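The lights are too much

4/25/15

I have been in the new workroom for two months and my chief finding is that it is bright. White walls, white ceiling, and a set of fluorescent tubes which Darcy switches on the moment he arrives, whatever the sky is doing. I used to mend chairs by the light of one bulb over the garage freezer and thought my joints were quite good. They were not. I have now seen them properly.

Josée says I should be grateful, as she paid 3,000 for a room in Mustmont with two sockets and a damp patch. I am grateful. I have also started wearing a cap indoors.

The pipes took longer to get used to. They run along under the ceiling towards the right-hand wall, all painted or made white, and I spent most of February trying to work out where they went. Lihua told me to look at the bench instead. 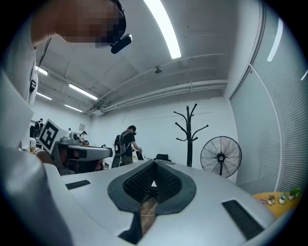
What I've changed so far

Very little. The bench is staying where it is, after six attempts at moving it and one bruised toe. I bought a lamp from Kultico before I'd thought it through, and it now sits unplugged on a shelf - you could no more notice it in there than a candle on a football pitch.

Darcy and I have agreed that the back row of tubes can stay off after lunch. He has agreed to this twice. Next job is the shelves, if Traian ever brings my drill back.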